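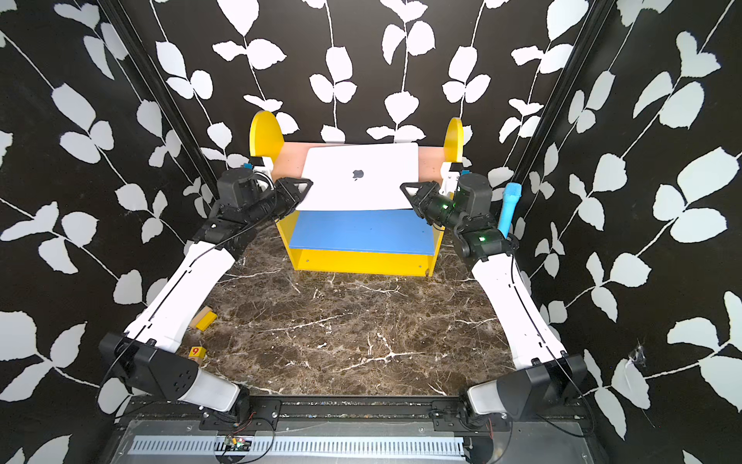 4.2 Low seats as resting places

Most of the resting places in our records are the ones people named first when we asked them: the kitchen table, the desk, the arm of the couch. This section deals with a smaller group that came up much less often in the interviews than in the placement diaries. We call them low seats. The group takes in children's benches, step stools, footstools and the seats of toddler chairs, and its members were made to be sat on or stood on by someone small.

The diaries hold 3111 placements of a portable device, entered by 474 households. Of these, 84 were on a low seat. The share is small, but the entries are not spread evenly. They come mostly from homes with a child under six and from the hours between late afternoon and bedtime, when the larger surfaces in the same room were already in use for food, homework or laundry. Karaca found the same bunching in his earlier study of hallway furniture, where shoes and school bags pushed other items down to whatever stood lowest.

Two ways of putting a laptop down on a low seat were reported. In the first, the laptop lies flat, and the seat is used as a small table. In the second, it is closed and stood on one edge, with the lid or the base leaning on a backrest. Figure 3 shows the second kind. The closed laptop is upright on the blue seat board of a child-sized bench, with the lid facing forward, and it leans slightly against the backrest. The yellow side panels rise at the two ends of the bench and mark off the width of the seat.

Flat placement needs a seat deep enough to take the laptop from front to back. Many children's seats are not that deep, and people who tried it wrote of a corner hanging over the front. Upright placement asks less of the seat. The bottom edge takes up only a narrow strip of the board, and the backrest does the rest of the work. Whether the laptop stays there depends on the lean. If it stands too straight, a bump to the bench can tip it forward. If it leans too far, the bottom edge may slide toward the front, and painted boards were mentioned more than once in this connection. Several people had dealt with the problem by laying a folded dish towel on the seat.

Side panels mattered to our respondents more than we had expected. On an open bench a laptop standing on its edge can be pushed off at either end. Where the sides come up above the seat, people described the bench as "a slot" or "a kind of rack," and one mother said that she had stopped thinking of it as a chair. The children did not always agree. In the follow-up visits, Ekinci noted that a child who wanted to sit down would usually move the laptop to the floor without asking, and that parents found this more annoying than losing the seat to the child.

Storage under the seat had a weaker effect. Benches with a boxed-in lower part, such as the Pemow and Uçar models owned by some of the households, were often kept against a wall and moved less than open stools. A bench that stays in one spot is easier to come back to, and its owners more often gave it as the usual place for the device. Where the seat itself was a lid, the effect went the other way. Each time a toy was wanted, whatever stood on top had to be picked up first, and after a few weeks most people went back to using a shelf.

We asked 20 of the households to go through their low-seat entries with us and say why they had picked that spot. The most common answer was that it was close by. Cleanliness came next, usually in comparison with the kitchen table. Only a few people spoke of safety, and those who did were divided. Some felt that a device near the floor has less far to fall. Others pointed to feet, spilled drinks and, in one home, a dog. We have no damage records that would settle the point, and the diaries did not ask about falls.

Color and finish did not come up in the interviews, although we had included a question about them. The material of the seat did, chiefly in remarks about slipping, and we return to it in Section 4.3 together with the results for trays and baskets.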